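Why was Marleny missing from most of the new series of Lamdale?

Posted by teacosyfan in Reality TV

I've watched Lamdale from the very first episode and I'm properly confused by this series. Marleny Huanca was the main reason I tuned in (her and the rows over the bakery lease, obviously) and she wasn't in it at all until the third episode, and then only for one scene at her sister's kitchen table. After that there was nothing until the reunion. The trailer that went out in October had her all over it!

My sister-in-law reckons she fell out with the producers over money. A lad at work says she was filming something else and couldn't be in two places. I've also seen people say she asked to be cut down after the business with the engagement party, and I could understand that -- the comments she got were horrible. 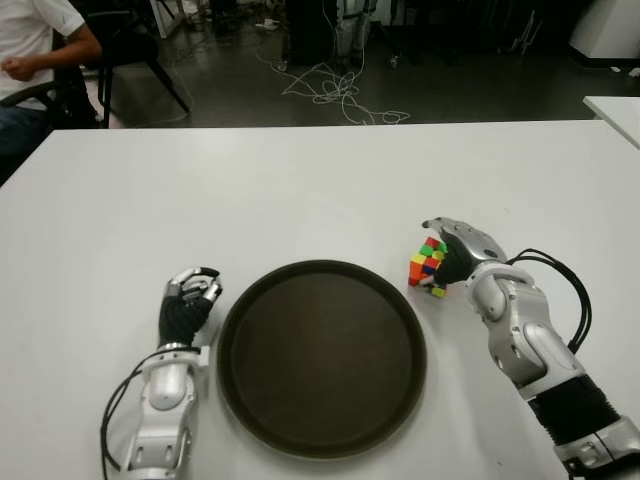
I did go back and watch the reunion again to see if I'd missed something. Qianru Xia asks her straight out where she's been, and Marleny laughs and says "working, some of us have to", and then it goes to the adverts. When it comes back they're on to the holiday row. So was there a bit cut out? Does anyone know if there's a longer version anywhere? And is she coming back next time or should I give up now?

Sorry this is so long, I've nobody at home who'll watch it with me.

brackenhill

She was in it less because she signed up for less. She talked about it on the Kakakhel podcast, the long one, it's 60 minutes and she only gets to Lamdale in the second half so you do have to sit through a lot of chat about her dog first. She said she'd told them before filming started that she'd do a few days and the reunion and that was her lot. She didn't mention money once, and I was listening out for it because I'd heard the same rumour as your sister-in-law.

The trailer is a different matter and I think you're right to be cross about it. The shot of her slamming the car door is from the series before. You can tell by her hair -- she'd had it cut short by the time they filmed this lot. They used her to get us all watching and then gave us eight weeks of Qianru's patio.

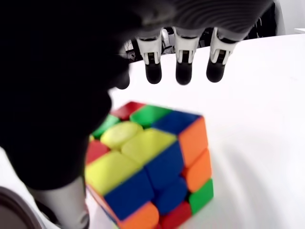 Robotic hand and a Rubik's cube on a white tabletop

As for the reunion, yes, there's a longer version. It went up on Brolano a while after the telly one and it has an extra 32 minutes in it. You need to sign in but I didn't have to pay anything. The answer you're after comes just after the break. She says she was tired, she missed having a normal evening, and she didn't want her mum reading things about her in the hairdresser's. Qianru gets quite teary. I've no idea why they'd cut that and leave in the whole argument about the sun loungers.

I don't think she and Qianru have fallen out either, before anyone starts. They were sat next to each other and chatting away while the others shouted.

mrs_pottage

it was the money. everyone knows it was the money, they all got the same offer and she wanted more. I stopped watching when they got rid of the pub anyway

nulent_nights

I run a little fan page called Nulent so I've spent far too many evenings on this. I agree with nearly everything brackenhill says, only I'd add that the car door shot was in the trailer for the series before as well, so that's twice they've used it! We had a poll up asking whether people would keep watching without her and 2,838 of you voted, with "only if she's back" coming out in front. I sent it to the production company and got a very polite reply that said nothing at all.

On next time, I really don't know. On the podcast she said she'd "never say never" and then changed the subject, and people on my page have been arguing over what she meant ever since. My own feeling is she'll do another reunion, possibly a wedding if there is one, and leave the weekly stuff to the others. She seems much happier, and I'd rather have her for one good episode than see her dragged through another engagement party. 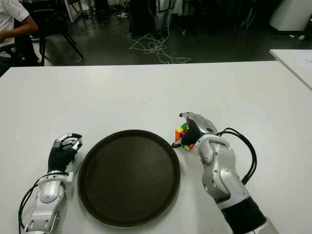 teacosyfan came back later to say thank you, and that the longer reunion had cleared up nearly all of it -- the bit about her mum had her in tears on the sofa. She still thinks the trailer was a cheek, and she'll give the next series a couple of episodes before she decides. She'd also like to know if anyone remembers which series the bakery lease row started in, as she fancies watching it again from there.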